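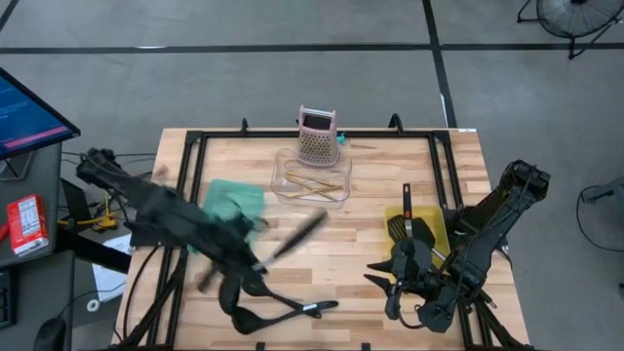 Sorting and Storing Kitchen Utensils

Trernbridge Household Services – guidance sheet, revised Feb 1, 2008

These instructions apply to the shared kitchens at Trernbridge. They cover turners, serving tools, graters and other hand-held utensils. Knives are dealt with on a separate sheet.

Before you start

Clear a wooden worktop and wipe it down. Place one shallow tray within easy reach. A yellow tray is used for cooking utensils throughout the building; please do not use it for cutlery.

Step 1. Empty the drawer
Take out every utensil and lay it on the worktop. Shake crumbs from the drawer liner and wash the liner in warm soapy water.

Step 2. Check each item
Look for cracked heads, loose handles and melted edges. Damaged items should be put in the returns box and entered in the kitchen book. Plastic heads that have become rough should not be used again.

Step 3. Fill the tray
Lay slotted and solid turners in the tray with their heads down flat. Long handles may rest over the rim – this is acceptable provided that the tray does not tip. Do not stack more than two layers.

Step 4. Deal with the grater
A box grater is kept upright and never placed in the tray, where it would scratch the other tools. Brush the holes from the inside outwards, rinse, and leave to dry standing on its base.

Step 5. Return everything to the drawer
The tray fits the standard Eltitix drawer, which has an inside depth of 61 mm. Kitchens fitted with the older Nisix units should keep the tray on the shelf above the worktop. The shelf is rated for 6 kg.

How often

Sorting is carried out once a month. A full check of stock takes place each September, when replacements are ordered from Kakakhel. Orders should reach the stores office before the end of that month.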